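"The hand does not know what a towel is"

A talk with Lindiwe Potgieter after the open day at Hinano

When I arrived at Hinano, the chairs were still being carried in from the corridor, and Lindiwe Potgieter was looking for an extension cord. She leads the small group which works on household handling, and the open day on 23 May 2023 was her second one. The first one, she told me, was too much talking. "We had slides for an hour. People were polite. Then they touched the gripper for two minutes and went home. So this year I turned it around."

She found the cord behind a cabinet, and we sat down in the kitchen corner, where it was a little more quiet. I asked her first what the visitors wanted to know.

"Always the same thing in the beginning. Can it do my laundry? I say no, not today. Then they ask when, and I also do not have an answer for this. But after that come the good questions. One man wanted to know why we care so much about the corners of a cloth. I was so happy, I could talk with him the whole afternoon."

And why do they care so much about the corners?

"Because a cloth has no shape of its own. A cup is a cup from every side. You lift a cloth one time, you put it down, and now it is a different thing. If you have a corner in your hand, you know something. If you have the middle, you know almost nothing."

The group has two ways to teach this. The first is the robot arm, which they call Grunar and which stands in the big room behind a low barrier. The second is a hand-held gripper, with the same kind of two fingers, but moved by a person. The person holds it and does the housework with it: picks up, pulls, folds, puts down. What the person does is recorded, and later the arm learns from these recordings. For the open day, the visitors could try the hand-held one by themselves, and I must say there was a longer queue for this than for the arm.

I stood in the queue too. It is harder than it looks. I closed the fingers too early and caught only air, and the next time I caught the cloth together with what was under it. A girl in front of me, maybe ten years old, did it much better.

"Children are very good," Potgieter said when I told her this. "They do not think about the fingers. Adults look at the fingers all the time, and then they are slow. We tell new people, please look at the cloth."

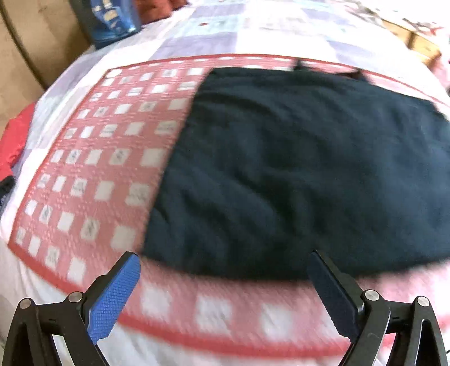 The hand-held gripper at the lower edge of a dark cloth, on a red-and-white grid mat. The two finger pads are blue and black.

Most of the practice, she explained, does not happen on a clean laboratory table. The group works on beds, sofas and kitchen counters, with the light that a room has. I asked if this does not make everything more difficult.

"Yes, of course. It is more difficult and it is the reason we do it. At home you have a quilt, and the quilt is soft, and you push on the cloth and everything below goes down a little. On a table you never learn this. In our first year we had only tables. It worked very nicely — and then we put the same cloth on a bed, and Grunar was pressing into the mattress like somebody who looks for coins."

She laughed, but she said that at that time it was not funny, as they had promised a demonstration to their partner Lavudeo, which pays for a part of the work. The demonstration was moved to July and done with a harder mattress. "They knew it was harder. I told them. I do not like to hide such things."

In the middle of our talk Daichi Matsuda came in to get water. He takes care of the recordings, and the whole morning he had explained the arm to visitors, so his voice was almost gone. I asked him how many recordings the group needs for one task.

"For folding a small towel we have 223 now," he said. "It is not a lot. Maybe 160 of them I would call useful. In the others somebody stopped, or the cloth fell down from the bed and we did not see it anymore."

Do they throw these away?

"No, I keep them. Lindiwe wants to throw them away."

"I want to put them in a different folder," Potgieter said.

"It is the same," said Matsuda, and took his water and went back.

I wanted to know from her what the arm can really do at this moment. In the demonstration I had seen it take a folded towel from one side of the bed to the other, and then try to fold a second one. The first part went well. In the second part the towel slipped, and the arm made the fold with nothing between the fingers, very carefully. The visitors clapped anyway.

"With a towel that lies flat, it is good. Out of 20 trials last week I was content with most. With a towel that lies like you throw it after the shower, it is not good. And a dark cloth is harder for us than a light one. The folds are difficult to see for the camera. You have the same problem when you look for black socks in the drawer."

I asked if she is not afraid to show such mistakes in front of guests.

She thought about it for some time. "My old teacher, Mr. Wei, showed us only the things that worked. We believed for a whole semester that everything was solved. When I began my own work, I thought I was stupid, as nothing worked for me. I do not want to do this to the young people who come here. So the arm has a bad try, and they see it, and then they ask what went wrong."

There were 50 places for the afternoon, and all of them were taken. Some visitors came from the technical school, others from the neighborhood. One older lady asked if the arm could put a cover on a blanket, which she cannot do anymore with her shoulder. Potgieter wrote this down in her notebook, and she showed me the page. Under it stood already other wishes: fitted sheets, a baby blanket, curtains.

"Fitted sheets," she said. "Everybody says fitted sheets. I also cannot fold them."

For the next open day she would like to have two hand-held grippers, so that the queue is shorter, and a bigger room for coats. The date is not decided yet. Schools which want to come with a class can already write to Hinano, and Potgieter asks that they say in the message how old the children are.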